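Print this ticket | E-mail this ticket

Category: Kitchen and Table Tasks > Grasping > Soft Objects

Ticket 1346 - Gripper stops early on fabric items
Opened by: Magdalini Papadakis
Assigned to: Vangelis Kontogiannis
Status: Open, workaround in place

Problem as reported:
Table-clearing routine on the Rukton arm. Hard items go into the bin without trouble. With the felt play food, the gripper closes, reports a good grasp, and the item slides out during the lift. The ketchup bottle is the worst. Same program, same table, July build of the Jorance controller.

Vangelis, 9:40 a.m.
Checked the log. The fingers stop when they first meet resistance, and felt gives resistance well before there is a firm hold. The "grasp OK" flag only means the fingers stopped short of fully closed. See also ticket 1105, same complaint with dish towels.

Please try a grasp low on the body, one finger on each side of the label, and leave the neck alone. The neck bends.
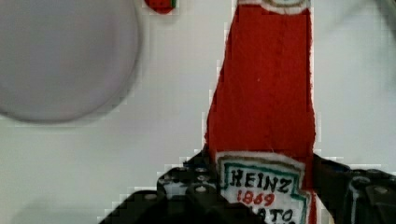

Magdalini, 11:15 a.m.
Tried the low grasp with the close delay set to 500 ms. Two lifts held. On the next one the bottle turned in the fingers and came down on its side. Better than this morning, but I would not let it run without someone at the table.

Vangelis, 1:20 p.m.
Turning is expected with two fingers on something that soft. Raise the closing force one step and cut the lift speed in half. Do not use this profile for real dishes.

Periklis Pappas, 2:05 p.m.
Question from the demo side. Visitors ask if this thing can clear a table at home yet. What do I tell them?

Vangelis, 2:30 p.m.
Tell them it can clear a table we have set up, with items it has a profile for, slowly. A person does it faster and doesn't need a profile for ketchup. Picking up after kids is still a long way off - soft things, mixed piles, things under other things.

Magdalini, 4:10 p.m.
Force up one step, lift speed halved. No drops since. Saved as "soft_low". The grasp flag is still wrong, so please keep this open until the controller checks for slip after the lift.

Next step: Iason Drakos to add the slip check and retest with towels under 1105.

Tags: gripper, soft objects, false grasp, household tasks

We use cookies to keep you signed in to the support desk. Accept | Settings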